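Home | Stories | Poems | Submit | About

The Kultby Room
July, by Ebrahimi

By the second week I had started talking to the arm, which is what happens when you spend your evenings with a simulator and a pot of tea. I had two grippers to choose between, the Skusow and the Bevo, and I had promised each of them 100 tries, fair and square, in the same pretend living room we called Kultby.

I was fond of that room (I'd have moved in, if it had had a kitchen!) and fond of the red bowl most of all, with its wide rim and its little foot.
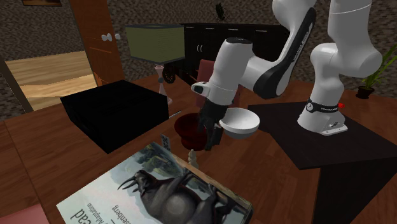 The Skusow had a gentle way of closing that reminded me of my aunt picking up eggs, and I wanted it to win so badly that I made myself read every log twice. It dropped the bowl 40 times. The Bevo was brisk and a bit rude, and it dropped hardly anything, and I sat there after midnight feeling as though I'd failed a friend.

So I poured what was left of the tea, set the count back to zero, and told the Skusow we'd go again, only slower.

254 shares | 2,759 reads | Leave a comment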